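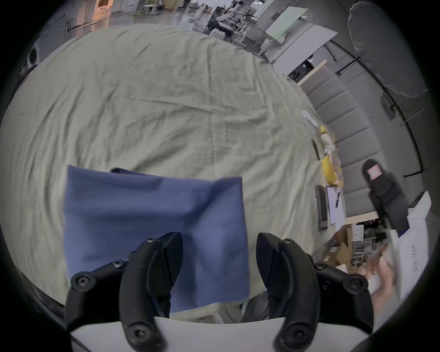
Blue cloth held between the fingertips.

Open day set-up, cloth table

1. Spread the green sheet first. I leave the wrinkles in, visitors don't mind!

2. Grab a hand-held gripper and let Maureen know you're starting. 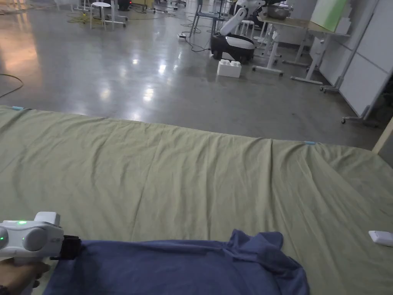
Gripper in hand, dark blue cloth on the sheet.

3. Give each guest 11 minutes, tops.
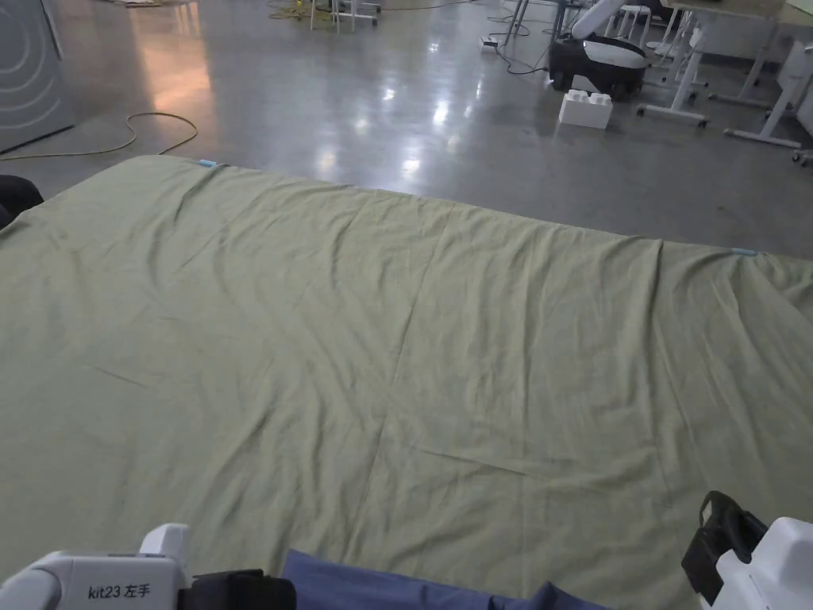 Caution: watch the floor cables when you walk folks over to the robot.

Note: left and right grippers aren't swappable, so check before handing them out.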